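Zenetti suturing project, Virneddale bench lab
Progress report for the Pringle fund, January

Hi all,

I'll start with the fault, seeing that it ate most of the month and it's the part you'll want to ask me about anyway. The short version: the upper needle driver let go of the thread when it wasn't told to, we stopped the automated runs, and we're back to tying under hand control until I'm happy with it.

It first showed up on a Wednesday, late in the afternoon. The arm had pulled a loop tight, started the handover to the second instrument, and the jaws opened a hair too early. The thread slid, the second instrument closed on nothing, and the software happily carried on as if it had a knot (this is the bit that bothers me most!). I hit the stop, backed both instruments off the tissue and saved the logs. Nothing got hurt, it's all bench tissue, but the same thing in a real wound would mean a loose stitch with a green check mark next to it.

So I went digging. Out of 257 handovers in the logs, 233 were clean. Most of the rest were small misses that the retry step picked up fine. Six were the bad kind, where the grip was lost and no alarm was raised. All six came near the end of long sessions, which made me suspect the drive cable on the jaw, and sure enough it had stretched. The motor thought the jaws were shut, the jaws had a little slack in them, and the thread had somewhere to go. The Sonirberg controller reads position at the motor end only, so it had no way of knowing.

What I've done so far:

Swapped the cable and re-zeroed the jaws. I now re-zero before every session, where before it was a once-a-week job.

Added a tension check. If the pull on the thread drops during a handover, both arms freeze and wait for a person. It's a bit jumpy at the moment and freezes on perfectly good grips, so I'm still playing with the threshold.

Put the automated runs on hold. Hand-controlled tying carries on, partly to keep the tissue work moving and partly because it gives me clean tension data to tune the check against.

What this does to the plan: we were meant to reach 1000 logged handovers by the end of this reporting period and we won't. I'd like to move that target to the next period and not rush it. The money is okay. The cable was cheap, the spare set I want to order is less so, and I can cover it from the travel line if you're happy with that (please say yes or no, I haven't ordered yet).

Still open: I don't have a good number for how long a cable lasts before it goes slack. I'm going to run the old one on a test rig overnight, open and close, open and close, and see where it starts to drift. I'll send the plot when I have it.
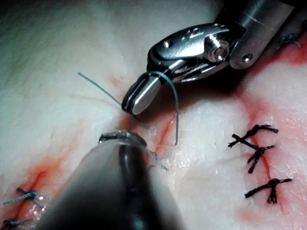
Blue-green thread held in the upper needle driver, with the tip of the second instrument just below.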